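So, November was mostly baskets. I promised an update after the last post and then went quiet, because Dewanti and I were stuck in a loop of "one more run" that ate the evenings. I finally have something to show for it, so get a coffee, this one runs on a bit.

Quick recap if you're new! I work on a small two-arm setup at Plasotance, and our question this fall was a pretty plain one: when you teach a policy from demonstrations, does it need the wrist cameras, the fixed camera, or both? Everybody has an opinion on this. Poppy Dawber (hi Poppy) is a wrist-camera person to the bone. I've always leaned toward the fixed view, mostly out of habit from my old job in Tukville, where that was all we had.

The task is putting one thing into one basket. Pick up the fruit, get it over the rim, let go, back off. We recorded 393 demonstrations, threw out the ones where the operator sneezed or fumbled or forgot to hit save, and trained on what was left. Then we trained it again with one camera view hidden, and again with the other one hidden. Same network, same settings, same everything (I checked the config files so many times that I now dream in YAML).

The wrist view is lovely to work with when you're close in. You get the weave, the corners, and both fingertips right there against the inside of the basket, so the policy always knows where its own hand is compared to the rim.
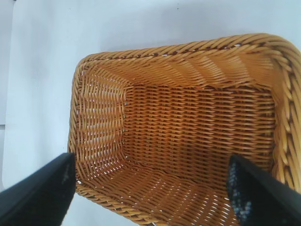 ## What happened when we hid things

With both views, the policy did well enough that we stopped hovering over the stop button. With only the wrist views it was great at the last few inches and terrible at getting started. It would drift over to one side of the table and sort of dither there. Sekar called it "looking for its keys," and that has stuck.

With only the fixed view it was the other way around. It headed straight for the right place every time and then got sloppy at the end. Sometimes it clipped the rim on the way in, and sometimes it let go early. We did 200 test runs in all, spread over the three versions, and the pattern was there in every batch. I was a little smug about the fixed camera for one afternoon, and then Poppy made me rewatch the rim clips.

The part I like best is what we tried next. Ningsih Ngui suggested hiding views at random during training, so the policy never gets to lean on just one of them. She'd read something along those lines for driving and figured it couldn't hurt. It took me 2 tries to get it right (the first time I was hiding both cameras at once, oops, so it was learning to work blind). The fixed version dithered a lot less at the start and still had good manners at the rim. 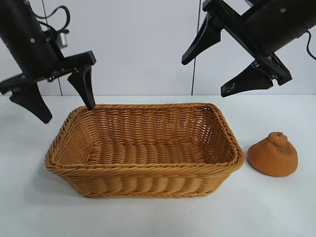
My theory is that each view is good for a different stretch of the job, and the network gets lazy about it if you let it. From the fixed camera the layout is right there in a single look: basket near the middle, fruit off to the right with a bit of table between them, an arm up on either side. A wrist camera buried in the basket has no idea where the fruit is. It has to remember, and our policy has no memory to speak of, so of course it goes looking for its keys. I want to test this properly by giving it a short history of past images and seeing whether the dithering goes away by itself. Dewanti thinks it'll help a little. I think it'll help a lot, and there's a bowl of noodles riding on it.

Some things I'm not sure of yet. We only used one basket, and it's a nice friendly shape with sloping sides, so it's pretty forgiving if you come in a bit off. I'd like to try something with straight walls. I also don't love that all our demos came from the same 2 operators, me and Syafiqah, and we both have a habit of coming in high and slow. You can see the policy doing it too, which is kind of flattering and kind of creepy!

A couple of people asked about training time. The full set took 8 hours on our one decent machine, the one we named Chin after it overheated and took my draft slides down with it. Hiding views at random didn't change that enough to care about.

I'm cleaning up the training code this week and it'll go in the Dirnlow repo with the rest once Syafiqah has had a pass at my variable names. If you've tried random view hiding on something harder than a basket, please leave a comment, especially if it flopped.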